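# Pathology trainee research scheme – progress report to the Takeda fund, November

Prepared by Jussara Miranda, training lead, Drodstead laboratory
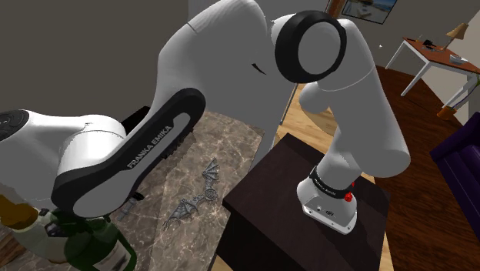 The scheme entered its second funded year with all trainee posts filled. Work in this period covered the archive study, the frozen section audit and teaching at the Nultunville site.

## Archive study

Edileuza Honorato has finished the block retrieval for the colorectal series. Almost 3,000 blocks were checked against the old paper registers, and 900 met the entry rules. Slides are being recut in batches. Two batches were returned for uneven thickness and the microtome has been serviced.

Second reads are shared between Tarcísio Magalhães and Rosimeire Tavares. Agreement on tumour grade is acceptable. Agreement on budding is weaker, and the scoring sheet will be reworded before the next batch is read.

## Frozen section audit

Data entry is complete for Drodstead. Nultunville records are still missing report times for the summer months – the local system did not store them, so they will be taken from the phone log. Wagner Fontes is doing this by hand and expects to finish before the next report.

## Teaching and meetings

- 7 trainee posters accepted for the regional meeting
- Weekly slide session moved to 8 a.m. to suit the Nultunville rota
- Autopsy teaching on hold until the mortuary floor is relaid

## Spending

Staff costs are on plan. Stains and consumables are over plan because of the recuts. Travel is under, and we ask to move the balance to consumables. The Brendik scanner contract runs to the end of the grant and needs no change.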